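Home | Campus Safety | Inspections | Forms | Emergency Contacts

Dalten Hall Monthly Safety Walk-Through: June

Completed by: Mehrangiz Bahrami, Campus Safety Office
Area covered: Dalten Hall, all floors, and the covered walkway to Hegde Library
Started: Wednesday, 8:15 a.m.

Marks used: OK = no action. FIX = work order needed. WATCH = check again next month.

EXITS AND STAIRWAYS

Exit signs lit, all floors: OK
East stairway door closes and latches without help: FIX
Comment: Door stops short of the latch when released from halfway open. Closer needs adjusting or replacing. Same door was marked WATCH in the last report. Work order 359 entered.

West stairway door closes and latches: OK
Stairs clear of stored items: FIX
Comment: Two folded display boards under the ground floor landing. The department office has been asked to move them before the end of the week. Nothing may be kept under the stairs, including items waiting for pickup.

Handrails tight: OK
Comment: Loose bracket from the last report has been repaired.

FIRE EQUIPMENT

Extinguishers in place, pins and seals intact: OK
Inspection tags initialed: OK
Comment: Tag on the second floor unit by the copy room is hard to read. Replaced during the walk-through.

Pull stations visible and not blocked: WATCH
Comment: A coat rack stands close to the one outside the main lecture room. It was moved over while I was there but has a way of coming back.

Ceiling storage at least 18 inches below sprinkler heads: OK

EMERGENCY PHONES AND ALERTS

Blue light phone at the walkway connects to dispatch: OK
Comment: Answered on the second ring. Dispatcher read back the correct location.

Elevator phone connects to dispatch: FIX
Comment: Call went through, but the location came up as Skukik Hall. Telecom needs to correct the record. Until then, dispatchers have been told to ask callers which building they are in.

Givow alert test received on lobby display: OK
Givow alert test received in classrooms: WATCH
Comment: 20 classrooms checked. The message showed in all of them, but in 3 the sound was too low to hear from the back row. Volume raised in those rooms. Will test again in July.

Emergency procedures sheet posted by each classroom door: FIX
Comment: Missing from two rooms on the third floor. Several others are the old version with the previous dispatch number. New sheets requested from the print shop.

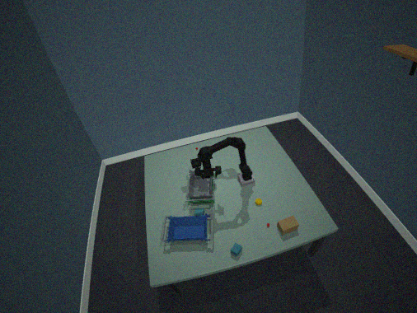 Simulated view: robot arm and table

LIGHTING AND WALKWAYS

Walkway lights working: FIX
Comment: One out at the library end. Checked at 6:40 a.m. the same day, before the main walk-through, while the timer was still on.

Entrance mats flat and dry: OK
Outside steps, edge strips in place: WATCH
Comment: Strip on the bottom step is lifting at one corner. Grounds crew pressed it down. It will probably need new adhesive.

Security cameras at entrances, view not blocked: OK

FIRST AID AND AED

AED status light green: OK
Pads within date: OK
First aid kit stocked: FIX
Comment: Short on gloves and medium bandages. Refill is on the supply list.

Open items go to Facilities through the work order system. Please do not send them by email as well, as this creates duplicate tickets. Departments have until the next walk-through to clear anything marked FIX that does not need a trade.

Campus Safety Office | Contact us | Report a hazard | Copyright Campus Safety Office | Back to top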